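Short-Field Landing Gear for the Vilto Fixed-Wing Drone
Project report, Aerospace Design Lab – Hongmei Yuan, Danjuma Mohammed, Finn Diekmann
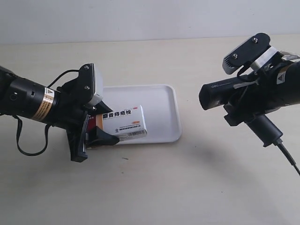 1. What we set out to do

The Vilto is a small fixed-wing drone that our department has been flying since before any of us enrolled. It takes off from a rail launcher and, until this year, it landed on its belly. Belly landings are fine on mown grass. On gravel they chew up the foam, and every flight day ended with somebody mixing glue on the tailgate of the car.

Our project was to give it proper landing gear, light enough that the plane would still climb well, and strong enough for the gravel strip at Andier. Our advisor, Mareike Gerlach, set the limit at 900 grams for the whole assembly, including wheels, fasteners and whatever we had to add inside the body to carry the load. We thought that was generous. It was not!

2. First design

We started with a tricycle layout (one nose wheel, two mains) because all three of us had seen it on bigger aircraft and it looked right. Danjuma drew the main legs as a single bent strip of aluminum running under the body, and Hongmei worked out where the wheels had to sit so the plane would neither tip back on its tail nor refuse to lift its nose on touchdown.

The nose leg was the trouble. The front of the Vilto is mostly battery bay, and there is very little in there to bolt anything to. Finn built a plywood frame that slid in behind the battery, and it held, but it pushed the battery forward and the whole balance of the airplane went with it. We spent most of July moving things around inside the body, weighing, and moving them back.

3. Second design

Melahat Canpolat, who runs the workshop, asked us why we needed a nose wheel at all. We did not have a good answer, so we tried a taildragger. The main legs moved forward, the plywood frame came out, and a tiny wheel went under the tail on a piece of spring wire. The battery could go back where it belonged. We were honestly thrilled – it was simpler to build and you could replace a bent leg with 4 bolts and one wrench.

The mains are now two layers of fiberglass over a thin foam core. We laid them up on a form that Danjuma sanded by hand, and the second pair came out much better than the first, which had a dry patch near the bend. The wheels are foam tires on nylon hubs from Schmieder, the widest they sell in that size.

4. Drop tests

Before flying we dropped the loaded airframe 40 times onto a plywood sheet covered with gravel. We started low and raised the release point a little at a time, checking the legs and the mounting plate after each drop. The legs flexed beautifully. The mounting plate did not do as well, and we found a hairline crack starting at the rear left bolt hole. Larger washers and a rounded corner on the plate fixed it, and the repaired plate went through the full set again without a mark.

5. Flight tests

We flew at Andier with a light crosswind. The first landing bounced, the second was straight and short, and after that Finn (our pilot) got so comfortable that we had to remind him to leave some battery for the data runs. Ground handling is the weak spot. A taildragger wants to swap ends if you let it, and on one rollout it did, slowly, with no damage except to Finn's pride.

6. What we would change

The tail wheel should steer. Hongmei has a sketch that links it to the rudder with two light springs, and there is enough weight left over to do it. We would also like a quick-release mount so the gear can come off for rail launches on soft ground. The drawings, the layup form and the spare legs are on the shelf next to the Welum wing molds, and next year's team is welcome to all of it.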